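Sorting What Is Left on the Table: Foil, Paper and Cups

A table after a snack is a small collection of materials. Each one was made in a different way, and each one has to be handled in a different way when it is thrown out. 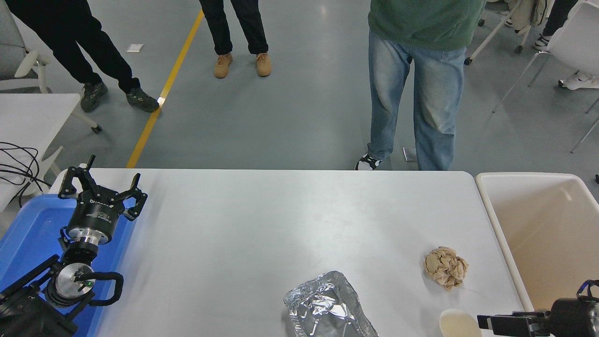
Zubaida Warraich wrote in to ask why all of it can't go into one bin, the way it does at her house, and be sorted out later by someone at the dump. Some towns do work that way. The trouble is that materials spoil each other when they are mixed. Grease from a tray soaks into paper, and greasy paper is hard to turn into new paper. Sorting at the table takes less than a minute.

The foil tray

A foil tray is made of aluminum, a metal. The metal is rolled between heavy rollers until it is a thin sheet, and the sheet is pressed into shape. The walls of a tray often have creases in them. A flat strip of foil bends easily, but a creased strip resists bending, so the creases help the tray hold its shape.

Aluminum melts at a little over 600 degrees Celsius. That is much hotter than a kitchen oven, which is why a tray can go into the oven and come out in one piece. It is also why old trays can be melted in a furnace and made into new metal. Aluminum can be melted and used again many times.

Before a tray goes in for recycling:
Scrape out the food.
Rinse it if it is sticky.
Press it together with other clean foil. Small loose pieces can fall through the gaps in sorting equipment.

Watch the edges. Thin metal can cut skin.

The paper

Paper is a mat of tiny plant fibers, mostly from wood. Brown paper is usually brown because the fibers have not been bleached. When paper is crumpled, some of the fibers along each fold bend and stay bent. The sheet can be flattened again, but the lines remain.

A crumpled ball is mostly air. Try measuring this. Crumple a sheet of scrap paper as tightly as you can, then put a book on top of it. The ball gets flatter, but it still takes up more room than the same sheet folded in half 2 times. Folded paper fills a bin more slowly.

Clean, dry paper can be recycled. It is mixed with water until the fibers float apart, and the mixture, called pulp, is spread on a screen and dried. Fibers get shorter every time this is done, so paper cannot be recycled forever.

The paper cup

A cup made only of paper would go soft when filled. Most paper cups therefore have a very thin lining of plastic or wax on the inside. The rim is rolled outward. A rolled rim is stiffer than a cut edge, and it is easier to drink from.

The lining makes the cup harder to recycle. The paper and the lining have to be pulled apart first, and only some recycling plants can do it. Find out what the rule is where you live. In Jikov, cups go in the general trash. In Stustent they are collected separately — rinsed and stacked one inside another, 40 to a sleeve.

Stacking saves a lot of space. Each cup slides most of the way into the one below it, and only the top part sticks out.

A test for foil

Some snack wrappers are shiny but are mostly plastic, with a very thin coat of metal. To tell the difference, use the scrunch test. Squeeze the wrapper in your hand, then open your hand. Foil stays scrunched. Plastic springs open again.

Words to know

Aluminum: a light, silver-colored metal.
Fiber: a very thin thread. Plant fibers make paper.
Pulp: fibers mixed with water.
Lining: a thin layer on the inside of something.
Recycle: to turn used material into new material.

Next in this series: glass jars and their lids.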